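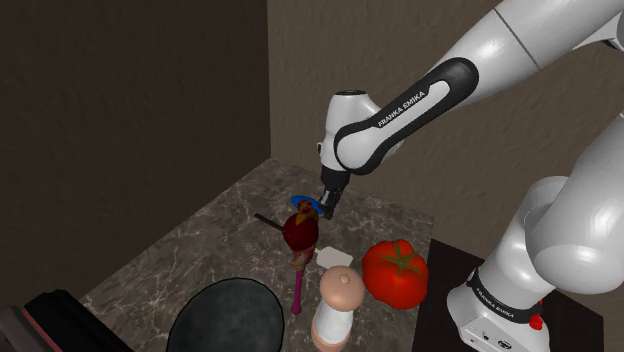

**Skellgate Outdoor Courts, Pristthorpe - pre-season walk-round, with comments**

Done on a Saturday, starting at 8 a.m. before the juniors arrived for shooting practice. Both 3x3 half courts were checked, along with the stand, the scorers' table and the changing block. I've ticked what is fine and left a box open where something still wants doing. Please read the comments as well as the ticks, as a tick on its own hides a good deal!

**Playing surface**

- [x] Tiles clipped together and flat, court one
- [ ] Tiles clipped together and flat, court two
- [x] Lines clear, including the arc and the free-throw line
- [x] No grit, leaves or glass

Court one is a pleasure, and I walked it twice simply because I enjoyed it. On court two there are three tiles lifting near the left-hand corner, just outside the arc, where everybody likes to plant a foot before a long shot. They click down if you tread on them and then pop up again after a few minutes. Until they are swapped, please keep games on court one and use court two for passing drills at the far end only. Spare tiles are in the long green box behind the stand, under the old nets.

**Hoops, boards and posts**

- [x] Rims level and at full height
- [x] Boards free of cracks
- [x] Base weights in place and pinned
- [ ] Post padding secure

The Siltimmont hoop on court one has had its new bolts fitted and feels very solid indeed - I hung off the post with my full weight and it didn't so much as creak. The padding on court two has lost a strap at the bottom, so it swings round and leaves the bare edge facing the players. A bit of rope will hold it for a practice but not for a match. The net on the same hoop is a little ragged, which is no danger to anyone, though it does spoil the sound of a good shot.

**Run-off and barriers**

- [x] Clear space behind both baselines
- [x] Barrier feet turned outwards, away from play
- [ ] Bags and bikes kept out of the run-off

I moved a bicycle and a pushchair before I had even got my clipboard out. We do ask every year, and people are very nice about it, but perhaps a painted line would do the asking for us.

**Stand and spectators**

- [x] Seats firm, no loose slats
- [x] Handrail tight on both sides
- [x] Steps edged in yellow
- [x] Capacity sign up and readable

The sign says 1000, and for the June tournament we should hold to that, final or no final. Last summer's gate came to 2085 over the whole weekend, and the stand coped well when people came and went between games. The squeeze comes at the foot of the steps when one match ends and the next warms up, so I would like the drinks table moved over towards the Stasiv Gate.

**Scorers' table and electrics**

- [x] Shot clock and horn working
- [x] Cables under matting
- [ ] Cover for the outdoor socket

The horn is as loud as ever, as the neighbours will have noticed, and I'm sorry for trying it more than 3 times. The socket cover has a broken hinge and stays open, so that socket is switched off at the board and taped over. Run the clock from the changing block for now.

**First aid and changing block**

- [x] First aid box full and in date
- [x] Ice packs in the freezer
- [x] Floor mats down, showers draining
- [ ] Gate key on its hook

The key was in the door of the kit cupboard. It is back on the hook now, but I've left the box open until I find it there two visits running.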